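Grundthorpe, part nine: the gripper learns manners

18th October

If you have been following along, you know that the arm is called Grundthorpe, that it was supposed to be finished in August, and that I have stopped telling people when it will be finished.

The good news first. The shoulder no longer groans. I spent two evenings on that noise, tightening things, loosening them again, and reading a Vusato forum thread that runs to 2422 posts, most of them from people with a different noise. In the end it was a cable clip rubbing on the housing. I moved the clip a finger's width to the left. I would like those evenings back.

The less good news is the gripper, or more exactly my software for the gripper, which I have been calling Manole because it needed a name for the folder. Manole has two moods. In one it closes on things as if they owed it money. In the other it hovers a polite distance above them and reports success. Version 30 was going to fix this. So was version 29.

What I have done since last time is throw out most of the force table. It had 1247 entries, nearly all typed in by me late at night, and I no longer trusted a single one. Manole now starts closing slowly, watches the motor current, and stops when the current climbs past a limit. It's the method everybody recommended in the first place. I had reasons for ignoring it, which I wrote up in part four at great length, and I would ask you not to go and read part four.

I also swapped the power supply. The Clanora one was a bargain and behaved like a bargain, dipping every time the elbow and the wrist moved together, so the arm would nod off in the middle of a reach. The new one was dull and expensive and I have nothing to report about it, which is all I ever wanted from a power supply.

As for what to practice on, I've gone with kitchen things. Toy fruit is forgiving, a drawer box gives it some edges to bump into, and a long black rod is as awkward a thing to pick up as I could ask for. Grab it off center and it swings. Grab it too near the end and it swings more.
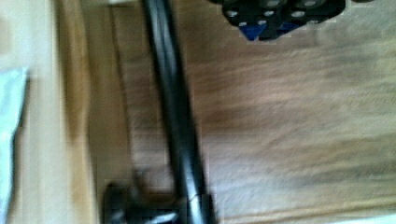
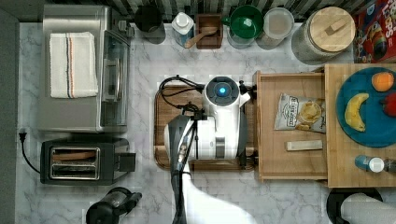
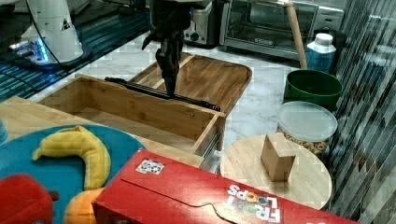
The limit itself is still a guess. I have it set at 3000 in Manole's own units, which correspond to nothing in physics and were chosen by me because the slider looked nice there. Lower than that and the fingers give up at the first hint of friction in their own joints. Higher, and we are back to the debt collector. At some point I'll have to sit down with a kitchen scale and work out what the number means in grams, but that sounds like a winter job.

The other thing on the list is the approach angle. Coming straight down works for round things and is hopeless for thin ones, where the fingertips reach the counter before they reach the object. I have half of a fix, which tilts the wrist a little and comes in from the side. The other half of the fix is remembering to tilt it back afterward. Without that half, every new attempt starts a bit more crooked than the last, until the arm looks like it's listening at a door.

Several of you asked for the wiring diagram. It exists. It's on the back of an envelope and one corner has coffee on it, so I'm redrawing it before I post it, and while redrawing it I found a ground wire that goes somewhere it shouldn't. So the diagram is going to be late too.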